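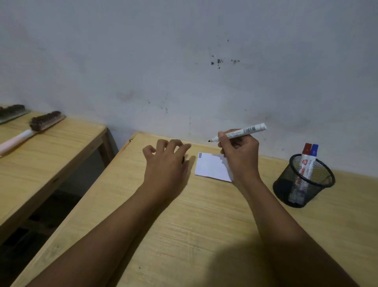
Detention review rules still lack a deadline, says former committee counsel

The bill now before the upper chamber would require judicial review of every detention ordered under the emergency statute. It does not say when that review must take place. A former counsel to the drafting committee, who asked to go unnamed while the bill is pending, regards this as its main defect.

"The March draft had a limit of 16 days," the former counsel said. "The current text says 'promptly.' A court can read that as two days or as 300."

Section 5 assigns the first review to the detaining agency. Counsel objected to the order of steps. "The agency writes the file, then rules on the file. The judge sees it last, and sees only what was written."
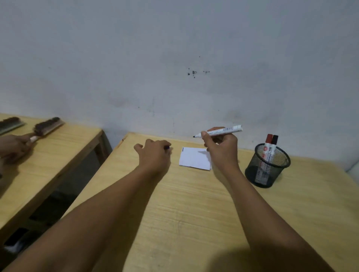

A white marker held above a light wooden desk.

On evidence obtained abroad, the text is silent. Counsel said an amendment to exclude statements made under coercion was withdrawn before a vote. "The existing statute covers our own officers. It does not cover a statement handed over by a foreign service."

Asked whether the bill should pass as written, counsel said it should go back to committee for a fixed deadline and a definition of coercion. The next reading has not been scheduled.

April 2024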